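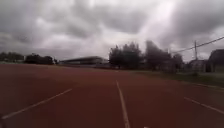
Section 3. First track run and camera alignment

By now you should have the wheels on, the battery strapped down and the bench checks from Section 2 ticked off. If you skipped those, go back and do them, please! I once drove Ilska straight into a fence with the steering servo plugged in backward, and I'd like you to do better than me.

I do all my line-following setup on the running track at Predville. Any track with painted white lanes will work. I like a gray, overcast day for it, when the sun isn't throwing hard shadows or bouncing off the paint. If all you've got is bright sunshine, you can still do steps 1 to 6, but leave the threshold (step 7) for another day.

What to bring: the robot, a charged battery and a spare, the handset, a laptop, a small hex key for the camera bracket, a tape measure, a soft cloth.

Setting the camera

1. Put the robot down in the middle of a lane on a straight stretch, pointing the way the lane runs. Handset on first, then the robot.

2. Wait for the status light to go solid green. It blinks for a bit while the camera warms up.

3. Open the live view on the laptop. You want track in the bottom half of the picture and sky in the top half, give or take. A horizon slightly under the middle is fine, and it's how I run mine.

4. If the horizon is too high or too low, loosen the bracket screw half a turn, tip the camera and snug it back up. Don't crank on it. The bracket is printed and it will crack (ask me how many I've been through).

5. Check the bottom left corner of the view. A little dark blurry bit of the robot poking in there is okay, and the mask in the software takes care of it. If it reaches the lane line, slide the camera forward on its rail until it doesn't.

6. Look at where the lane lines go. They should close in on each other as they run off toward the horizon. If they all lean over to one side, your robot isn't square to the lane, so pick up the back end and shuffle it over.

7. Set the white threshold to 200 and look at the overlay. The lines should light up and the red surface should stay dark. Go down in steps of 20 if the far end of a line drops out, but stop as soon as bits of grass start lighting up too.

Note: bright patches of cloud will light up in the overlay as well. Leave them alone. The software throws out everything above the horizon once you press Save Horizon, so press it before you drive!

The first run

8. Walk the whole straight and make sure it's clear. Then look again.

9. Choose "Hold lane" on the handset, set the speed to 2 and hold down the trigger. Let go and the robot stops.

10. Walk along behind it, off to one side. A little wobble in the first few yards is normal while it settles.

11. If it keeps weaving, stop and bring the steering gain down one notch. If it drifts over toward a line and stays there, leave the gain alone and redo step 6.

12. Three clean runs in a row and you can go up to speed 3. Expect the track surface to look a bit smeary in the live view once you're moving. The lines are what count, and they hold up fine.

CAUTION: Never run with people on the track, even in a far lane. The Okafor controller follows paint and has no idea what a jogger is.

CAUTION: Pull the battery before you put your fingers anywhere near the drive belt. Switching off at the handset isn't enough.

Packing up

13. Battery out, handset off, in that order.

14. Wipe the lens with the cloth and brush the grit out of the wheel hubs. Track crumbs get in there and chew up the bearings.

15. Write down your threshold, gain and camera height in the log at the back of this guide. You'll want them when you take the robot to a different track, and they won't be the same numbers there. Mine sure weren't when I went over to Jiltmont in December.

Section revised 08/11/2020. Decha Chuensuk

Next: Section 4, Curves and lane changes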